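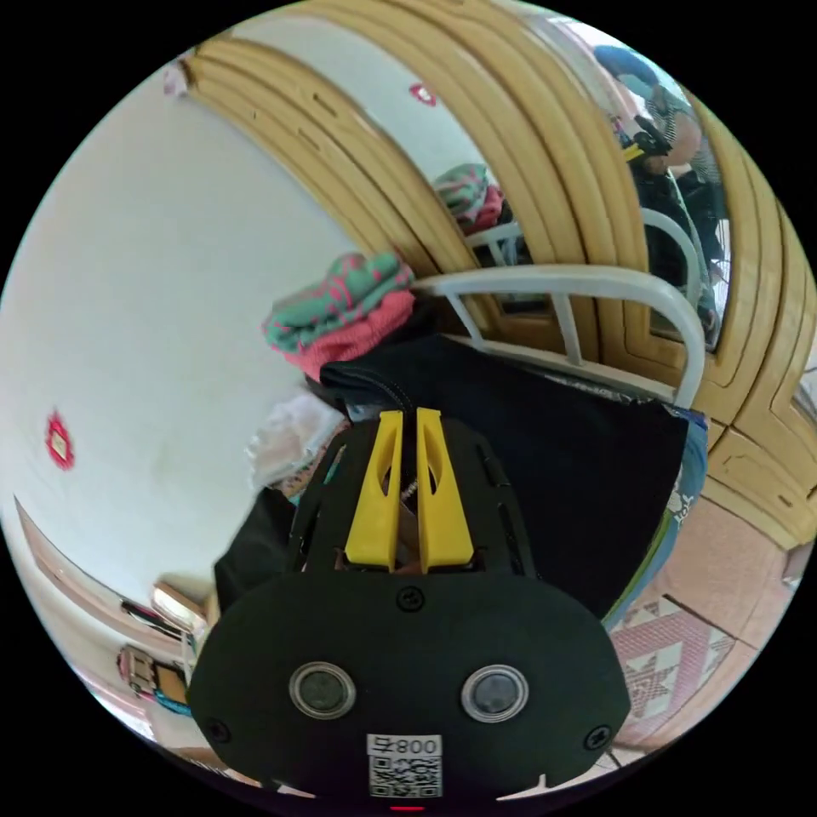

Joni Laitinen insiste en empezar siempre por la prenda más grande, y le hacemos caso.

Paso 1. Separa los vaqueros del montón y extiéndelos sobre una superficie lisa. ¡Una esterilla va de maravilla!
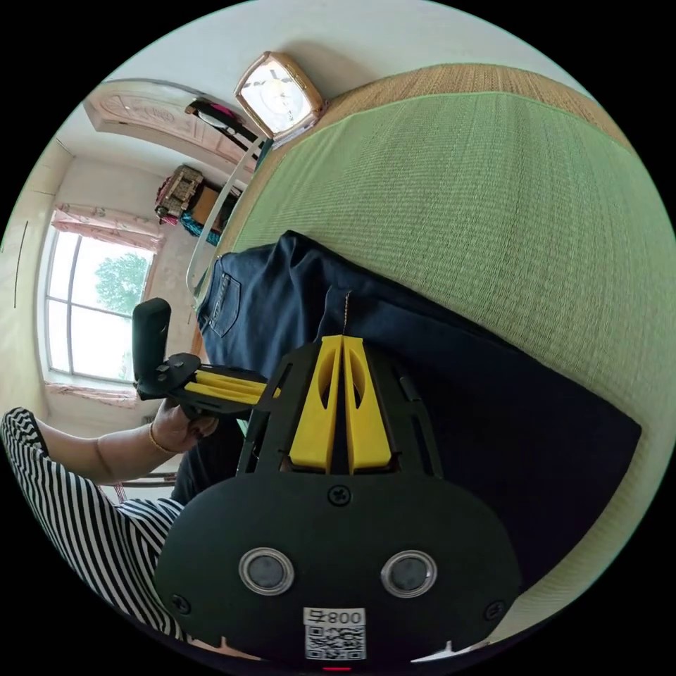

Paso 2. Dobla una pierna sobre la otra, con las costuras juntas.

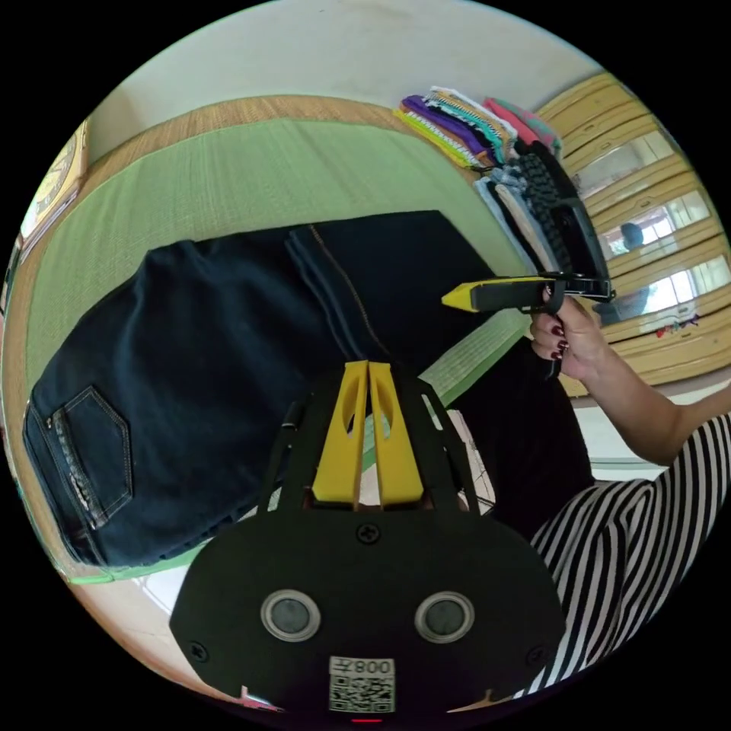
¿Hay que cerrar la cremallera?
Conviene cerrarla, así la cintura queda recta.

Paso 3. Alisa desde la cintura hasta el bajo y dobla en tres.
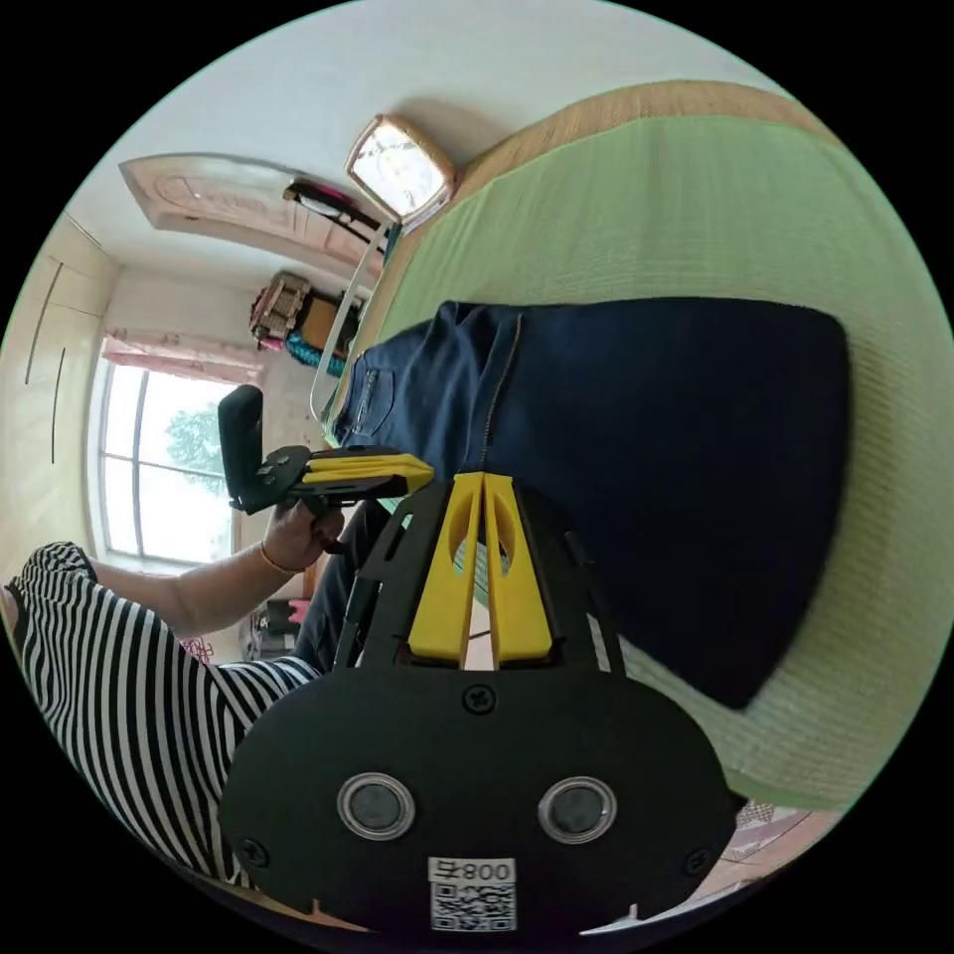
Ulloa prefiere enrollarlos, dice que en el cajón caben mejor.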